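Party Table Study: Setting Out and Clearing a Small Table
19 March 2020
By Giuliana Valderrama

For our home and design project, each student in the group picked one ordinary household job and wrote it up. I chose the table that gets used for everything: snacks, games, homework, and whatever someone put down on the way past. I wanted to know which things get in the way when you try to play a simple game on it, and which can stay where they are.

The game was cup stacking with paper cups. Two cups go upside down next to each other and a third goes on top of the gap. I asked 26 students at Urnham to build the small pyramid on a table with other things left out, and we recorded 181 tries. In 137 of them the pyramid stayed up long enough to count, and we set that at a slow count of five.

Paper cups are light. A sleeve will knock one over, and so will a crease in the cloth. I kept the tablecloth on anyway — most families in our survey said they use one — and I did not iron it.

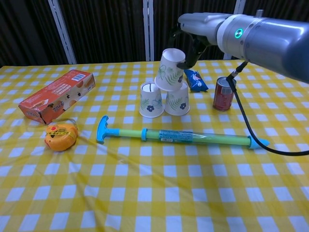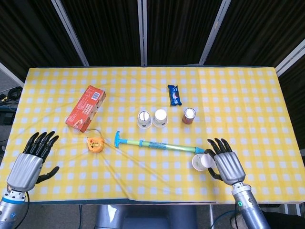 Yellow and white checks, with paper cups and a few everyday things left out.

The cloth mattered more than I expected. Pulling it flat before each turn took a few seconds, and the groups that did it had fewer falls. Some people said the check pattern helped them line up the two bottom cups. Others never looked at it.

Small things caused most of the trouble. People worked around a box or a drink can without being told, but they put their hands down on wrappers and anything with a string or cord. When I asked them to move three things before starting, almost everyone moved the biggest three. Next time I would ask for the smallest three and compare.

Clearing up was the last part. Cups were nested and went back in the bag, snacks went to the kitchen, and toys went into a bin from Kitden. The cloth was shaken out and folded last. I did not time this part, and I should have.

Comments (3)

Zamudio_家 wrote:
We had the same problem with a plastic cloth. Clips on the edges fixed it.

Cungate reader wrote:
Did the top cup fall more often than the bottom ones? I would like to see that in a table.

Giuliana Valderrama wrote:
I only wrote down whether the pyramid stayed up — I will add a column for that if I repeat it.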